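FOR IMMEDIATE RELEASE

Stumlow Opens Holiday Sign-Ups for Its Office Lunch Swap, Sandwiches Grudgingly Accepted

JORNGATE, Thursday, November 28, 2024 – Stumlow, the lunch-swap service for people who are tired of their own cooking, today opened sign-ups for its December season. Office workers across Jorngate can once again hand a perfectly good homemade lunch to a stranger and receive someone else's in return.

The rules have barely changed since the first season. Members cook one extra portion, label it, and drop it at a swap point before work. At noon they collect a different one. The company makes no promises about whether the trade will be a fair one. Past members have given up a slow-cooked beef stew and gone home with egg salad, and most of them signed up again.

Last December, members traded 2264 lunches. Of those, 1756 were rated "would eat again" by the people who got them. Stumlow has read the comments on the rest and has decided to publish a short guide to seasoning, free to all members, with a full page on salt.

New this year is the Kollow plan, named for the street where the swap began. It lets small offices of four people or more run a swap among themselves, without the walk to a public swap point. Stumlow supplies the labels, the sign-up sheet and a polite reminder that goes out at 8 p.m. the night before, which is when most people remember they have no onions. Offices supply the fridge space and whatever goodwill is left at the end of the year. 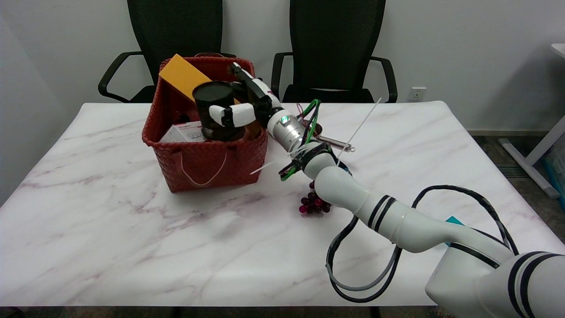

A red woven basket on a large table.

The company is also bringing back its theme weeks. Soup Week comes first, and members are asked once more to use a lid that closes. Leftovers Week follows, and then a week with no theme at all, added after members complained about having themes. Trương, the noodle shop across from the Jorngate post office, will provide broth for two of the swap days. Members who bring their own noodles can fill up there between 11:30 and 1:00.

Allergy labels are required on every lunch, and the list of ingredients must be complete. "Secret sauce" will not be accepted as an ingredient this year. Anyone with a serious food allergy should skip the public swap points and write to the office for help setting up a smaller swap. Meals with raw fish, raw egg or home-canned goods can't be traded.

Signing up is free for past members. New members pay a small fee that covers labels and one lunch container, to be returned clean. Stumlow would like to stress the word "clean." The company replaced more containers last year than it cares to discuss, and it has since learned a good deal about what turmeric does to plastic.

Sign-ups stay open until the swap points are full. Offices that want to join under the Kollow plan should choose one contact person, preferably someone who already nags the others about the fridge.

About Stumlow

Stumlow runs lunch swaps for workplaces in and near Jorngate. It does not deliver, it does not cater, and it has no plans to launch a breakfast version – please stop asking.

Press contact: Stumlow Press Office, Kollow Street, Jorngate

###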